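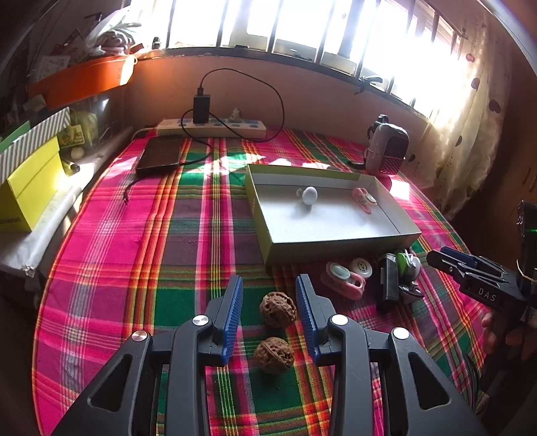 Ranomora课程项目报告:从手持夹爪的示教里找出"快要碰到了"的那一刻

摘要

用手持夹爪采集双手操作示教,采起来很快,切起来很慢。一段示教从伸手到放下,中间有若干个动作,训练策略之前得先把它们分开。我们做了一个不看语义、只看手指间距和相机运动的切分方法,取名Urden,想用它替掉人工标注里最枯燥的那一部分。在300段示教上,Urden与人工标注完全一致的占62%。这个数字比我们开题时写的目标低,比我们中期检查前一晚担心的高。报告主要讲两件事:剩下的那些段落为什么对不上,以及在对不上的段落里,有相当一部分我们现在不太敢说是Urden错了。

一、问题从哪里来

项目最初的题目是"面向杂乱家居环境的双手整理策略学习"。题目是开学第二周交的,当时我们对"杂乱""双手"和"学习"都很有信心。到了真正动手的时候,数据采回来堆在硬盘上,训练脚本要求每个样本都是一个独立的动作片段,而我们手里的每一段都是连着做完的:拿起来,挪过去,放下,换一个再拿。于是题目里的后半截被悄悄推迟,前面多出一个谁都没有写进计划的环节,叫切分。

人工切分的流程是这样的。打开视频,拖到手指合拢的位置,记一个时间;再拖到手指张开的位置,再记一个时间;如果中间犹豫过、抓空过、换过方向,另外加备注。规则写在纸上只有半页,执行起来则要看标注者当天的耐心。我们自己标了一阵之后发现,同一段视频隔几天再标,边界会自己挪位置,挪动的方向和午饭时间有一定关系。这一点没有做统计检验,估计也通不过。

所以我们把问题收窄:给定一段手持夹爪的腕部视频和对应的手指间距曲线,自动找出每次接触发生之前的边界。为什么要找接触之前而不找接触本身,第三节会讲。

二、采集

采集使用的是两只同型号的手持夹爪,黑色的机身,手指内侧是带棱纹的蓝色软垫。每只夹爪上有一台广角相机,朝着手指的方向。手指间距由机身内部的读数给出,频率与视频不同,需要对齐。对齐脚本叫Sketow,它是整个项目里最短、改动次数最多的一个文件。

场景选的是普通住处的一角,靠窗,平面上铺着格子布,摆一只浅绿边的敞口纸盒,纸盒里外放各种小件。我们没有用实验室那张灰色的台子。灰台子上所有方法的结果都很好看,好看到没有东西可写。

物品的选择标准写在开题报告里是"覆盖不同形状、尺寸与表面纹理"。执行时的标准是手边有什么。其中出镜率最高的是核桃。核桃有几个好处:摔不坏,不值钱,形状不规则,表面沟壑很深,夹起来时会在指垫之间轻轻转一下再稳住。这个转一下后来给我们添了很多麻烦,第五节有专门一小段。

每段示教的任务从下面这张单子里抽:

单手取一件小物放入纸盒
单手从纸盒中取出一件小物放到布上
一只夹爪扶住物体,另一只夹爪调整它的朝向
一只夹爪把物体递给另一只夹爪
把散放的小物靠拢到纸盒一侧
把靠拢的小物重新分开

最后一条纯粹是为了下一段示教能接着采。后来发现它的数据质量比前面几条都整齐,原因大概是采集者做它的时候没有在"示范"。

采集时有几条约定。起手时夹爪张开,停住,再开始动;结束时张开,离开物体,再停。中间不说话,因为录音虽然不用,但一说话手就会抖。抓空了不重来,接着抓,抓到为止。最后这一条起初是偷懒,后来成了数据里最有用的部分。

双手任务的采集还有一条额外约定:空闲的那只夹爪也要留在工作区附近,不能放下。放下再拿起会在它自己的曲线里产生一次漂亮的假抓取,幅度大,形状标准,比绝大多数真抓取都像抓取。

三、方法

先说直接的做法。手指间距曲线在抓取时下降,在释放时上升,设一个阈值就能切。我们把它作为基线,取名Shek。Shek在纸面上没有什么缺点,实现起来一个下午就够,包括吃下午茶的时间。

Shek的问题出在"下降"并不只属于抓取。人拿着一只带扳机的东西,手指会不由自主地一松一紧,接近目标时会提前收一点口,路过别的物体时会缩一下免得碰倒,犹豫时会半合半开地悬着。这些在曲线上都是下降。阈值放高,它们都成了抓取;阈值放低,细小物体的抓取切得太晚,大件物体的抓取压根碰不到阈值,因为手指还没收多少就已经夹住了。

接下来我们想过用接触的那一刻作为边界。从策略学习的角度说,接触之前是"去哪里",接触之后是"怎么拿",在这里切开很自然。可是夹爪上没有力的读数,接触只能从视频里看。从腕部视角看,手指内侧恰恰是最容易互相遮挡的地方。人工标注时两位标注者在这个时刻上的分歧也最大,一位认为指垫碰到影子就算,另一位坚持要看到物体动。

Urden的想法是再往前退一步。人在伸手去拿一样东西时,手在接近目标的最后一段会慢下来。手慢下来,腕部相机就慢下来,画面的整体运动随之变小;与此同时手指间距开始进入一次单调的收拢。把这两件事放在一起看,就得到一个"快要碰到了"的时刻。它未必是接触,却有一个实际的便利:两种信号都能从现成的数据里读出来,并且互相作证。

具体步骤如下。

第一步,对齐。由Sketow把间距读数插值到视频的时间轴上,并用起手时那次停顿校正整体偏移。

第二步,求画面运动。对相邻画面计算稀疏特征点的位移,取稳健的中位数作为整体运动量。手指和指垫所在的区域事先用固定的遮罩去掉,不然手指一动,算法就以为世界在动。

第三步,找候选。凡是整体运动量落入局部低谷、且之后紧跟一段间距下降的时刻,记为候选。低谷的宽窄和下降的幅度都相对于本段示教自身来定,不设全局的数值。采集者之间的手速差别太大,同一个全局数值会让手快的人从来不抓东西。

第四步,合并。相隔太近的候选视为同一次尝试。抓空后立刻再抓算一次尝试还是两次,我们争论过,最后的处理是:手指重新张开到起手水平的算两次,没有张到头的算一次。

第五步,双手关联。对双手任务,两只夹爪各自得到一串候选,再检查是否有一只的候选落在另一只的持握期间。有的话标记为"配合",没有的话标记为"各干各的"。第二种标记在正式代码里用的是英文,意思一样。

释放的边界用对称的规则处理,只是把顺序反过来:先有间距上升,后有运动量回升。释放比抓取好找得多。人放下东西之后一般不会犹豫。

四、结果

评价方法是逐段比较。一段示教中,Urden给出的所有边界都能与人工标注一一对应,并且误差落在事先规定的容许范围内,才算一致;多一个、少一个、偏一个都算不一致。这个标准很苛刻,是我们自己在开题时定的,当时觉得这样显得严谨。

300段示教里,完全一致的占62%。Shek在同一标准下要低得多,低到放进同一张图里会显得我们在故意欺负它,所以我们没有画那张图。

按任务类型看,放入纸盒的任务最好,纸盒的边让人不得不减速,减速之后的收拢又干脆。靠拢和重新分开两类也不错。从纸盒中取物稍差。递交任务最差,原因在第五节。

按物品看,核桃的结果两极分化:要么整段全对,要么在同一次抓取上给出一串候选。细长和扁平的物品普遍偏晚,手指收拢的行程很长,人在收拢的过程中还在微调位置,于是运动量的低谷也跟着后移。粗大的物品偏早,可是偏得很稳定,减去一个固定的量就能对上。我们没有减,减了就得解释那个量从哪里来。

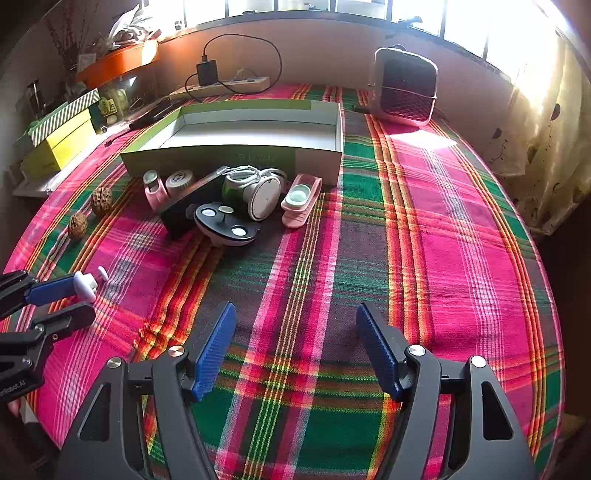 本页最后修改于 10月5日 周日

五、对不上的那些段落

结果出来以后,我们把不一致的段落全部重新看了一遍。这件事原计划放在项目最末,作为"误差分析"一节的两三句话,实际占去了比写方法还长的时间。下面按成因来写,顺序与严重程度无关,只与我们发现它们的先后有关。

布

格子布的纹理很强,特征点大多落在条纹的交叉处。从好的方面说,运动量估计因此非常稳定,靠窗那一侧亮得发白的时候也不至于没有点可跟。从坏的方面说,格子是重复的。相机平移的距离恰好接近一个格子时,特征匹配会非常自信地认为什么都没有发生,运动量随之出现一个极深的低谷。倘若采集者此时又习惯性地收了一下手指,Urden就会宣布一次抓取,抓的是空气,置信度还很高。

我们试过把特征点限制在布以外的物体上,结果点太少,曲线变成锯齿。也试过要求低谷必须持续一小段时间,有效,代价是手快的采集者的部分真抓取被漏掉。最后采用的是折中:用相邻几帧之间的位移做交叉检查,如果隔一帧算出来的运动与逐帧累加的运动差得太远,就不承认这个低谷。加了这条以后,抓空气的情况少了许多,剩下的几次看着也确实像在抓什么。

阳光

白天靠窗采集,阳光会在布上落下明亮的一块,而且会走。单段示教很短,光斑几乎不动,影响有限。影响在于相机自己的曝光:夹爪从暗处移向亮处,画面整体变暗再恢复,特征点先丢一批再换一批。换点的瞬间运动量会跳。跳的方向是变大,所以它不制造假低谷,只会把真低谷从中间劈开,一次抓取变成两次。合并步骤能救回来其中一部分。另一部分我们加了曝光变化的检测,检测到就把那几帧的运动量直接插值过去。这个做法没有理论依据,有实验依据。

导师看到这一段时问为什么不拉上窗帘。窗帘是薄的。

会转的核桃

核桃被夹住之后常常会在指垫之间转一点角度才稳定。转动时手指间距会随之变化,先收,再被顶开一点,再收。采集者感觉到它在动,手会停一下。于是在真正的抓取之后又出现了一次"运动量低谷加间距下降",与我们对"快要碰到了"的定义完全吻合。Urden每次都忠实地报告。

从人工标注看,这当然只是一次抓取。可是把视频放慢来看,转动之前和转动之后,手上做的事情确实不一样:之前是在合拢,之后是在重新找一个夹得住的姿态。如果将来要训练的策略也会遇到核桃,这个重新调整的片段单独拿出来可能比抓取本身更值得学。我们为此专门开了一次组会。会议的结论是评价标准不能改,改了就成了先射箭后画靶;但报告里可以写。现在写了。

递交

一只夹爪把东西递给另一只时,双方都会减速,然后接收的一方收拢,交出的一方张开。理想情况下,Urden应当在接收方给出一个抓取边界,在交出方给出一个释放边界,两者挨得很近。

实际情况是两位采集者各拿一只夹爪的时候,递交前会有一小段礼让。接收方收一点,发现对方还没准备好,又张开;交出方松一点,发现对方还没夹紧,又合上。两条曲线来回几次,画面运动量一直很低。Urden在这一段里给出的候选密密麻麻,人工标注则只有一个,因为标注者凭常识知道他们最后是递成了的。

同一个人左右手各拿一只时没有这种现象,递得很果断,果断到低谷都不太明显,又从另一个方向造成漏检。就递交任务来说,Urden需要一对关系不冷不热的采集者。

我们尝试把两只夹爪的相机画面一起考虑:当一只夹爪出现在另一只的视野里并且靠得很近时,切换到专门的递交规则。检测对方夹爪倒不难,它的黑色机身和蓝色指垫在这样的布上辨识度很高。难的是它经常只露出一部分,或者从侧面伸进来停在那里什么都不干。空闲夹爪要留在工作区附近,这条约定是我们自己定的。

起手的停顿

约定里要求起手时停住再动,供Sketow校正偏移用。采集做得多了以后,这个停顿越来越短,最后变成一种象征性的停顿,类似在停车标志前松一下油门。停得太短时Sketow会找到别的地方去,通常是第一次抓取前的减速。偏移校错之后整段的边界一起平移,平移得非常整齐,看结果时反而不容易起疑。

处理办法是让Sketow在找不到足够长的停顿时报错退出。加上报错的当天,有一批数据无法处理,相应的采集者对这个脚本发表了一些看法。那批数据后来手工对齐了,没有从统计里剔除。

标注者

最后一类不一致,我们把它归在标注者名下,写得很谨慎,因为标注者就是我们自己。

重新看视频时,有一些段落里Urden多给了一个边界,回放后确认那里确实有一次抓空,人工标注漏掉了。抓空在正常播放速度下很容易看漏,手指合上,东西还在原处,手指又张开,接着马上就抓到了,眼睛自动跳过了失败的那次。还有一些段落里双方相差一点,放慢以后觉得Urden的位置更合理。也有几段,我们看完之后两位标注者仍然各持己见,Urden的答案落在两者中间,这大概算是一种外交上的成功。

这些段落在统计时一律按不一致处理,62%就是这样算出来的。如果按照重看之后的意见修改人工标注,数字会上升。我们没有报告那个数字。看过算法的答案再去改标准答案,改完当然更像算法的答案。

六、拿去训练会怎么样

题目里的"学习"还是要交代一下。我们用三种切分结果分别训练了同一个小型模仿策略:人工标注,Shek,Urden。策略只在离线数据上评价,比较它在留出的示教上预测的夹爪动作与实际动作的差别。没有上真机。真机的预约表已经排到December以后,具体说是排到下一届同学的手里。

离线结果的排序是:人工和Urden分不出高低,Shek明显落后。分不出高低这件事有两种读法。乐观的读法是Urden的切分足以替代人工。另一种读法是策略太小、数据太少,差一点的边界和好一点的边界在它看来都一样。我们两种都写在这里,因为现有的实验分不开它们。

有一个小现象值得记录。用Urden切分训练出来的策略,在接近物体时预测的收拢动作普遍更早、更缓,看起来更像犹豫。边界定在接触之前,每个片段的开头便都是减速和试探,策略学到的第一件事就是小心。对核桃来说这没有坏处。对递交任务来说,两个都很小心的策略放在一起会发生什么,可以参考上一节的礼让。

七、局限

场景只有一处,布只有一块。重复纹理带来的问题在纯色台面上不会出现,相应地,我们加的那条交叉检查在纯色台面上有没有副作用,也没有测过。

手指区域的遮罩是固定的。换一种夹爪、换一副指垫,或者有人把相机拧歪了一点,都要重新画。相机确实被拧歪过一次,在中期检查的前两天。

物品偏小偏轻。没有柔软的东西,没有透明的东西,没有装着液体的东西。最后一项是主动回避的,平面上有插线板。

评价标准以段为单位,长段天然比短段更容易出错,而长段多半是双手任务。所以"双手任务更难"这句话里,有一部分只是"双手任务更长"。我们在数据里看到了这个趋势,没有来得及把两者分离。

两位标注者都参与了采集,对"自己当时想干什么"有记忆。这种记忆在标注时是帮助,在评价时是污染。比较规范的做法是找没有参与采集的人来标。我们问过几位同学,他们都祝我们顺利。

八、如果重做一遍

先定切分规则,再采数据。我们是反过来的,采集约定里凡是对切分有用的条款,几乎都是出过一次问题之后补上去的,前后两批数据因此并不完全同质。

起手的停顿改成机器可读的信号,比如连续两次快速开合。人会忘记停多久,不太会忘记捏两下。

双手递交单独采,单独标,单独评价。把它混在整理任务里,结果是它拖低了总数,而我们又没有足够的段落专门研究它。

布可以留着。开题时有人建议换成纯色的,省事。现在看,第五节里有意思的内容有一半是它带来的,换掉以后这份报告会短很多,数字会好看一些。

附:代码与数据的状态

Urden与Sketow的代码放在课程仓库的Ranomora目录下,能跑,依赖写在说明文件里。Shek也在,单独一个文件,注释比代码长。

运行顺序:先跑对齐,确认没有报错;再跑运动量估计,这一步最慢,中途断掉可以接着跑;然后跑切分;最后跑比较脚本,输出一张逐段的表。表里"人工"一列的空白表示该段尚未标注,不表示没有抓取。这个区别曾经让我们高兴了一个晚上。

原始视频因为体积没有放进仓库,保留在组里的移动硬盘上,需要的同学请在课程页面留言。标注文件保留了首次标注的版本,重看之后的意见另存为单独的备注文件,没有覆盖原文件。

已知未修的问题:合并步骤在一段示教以抓取状态结束时会丢掉最后一个边界;双手关联默认两路视频同时开始,若有一路晚开,需要手动填写偏移;比较脚本遇到文件名里带空格的段落会跳过,并且不作声。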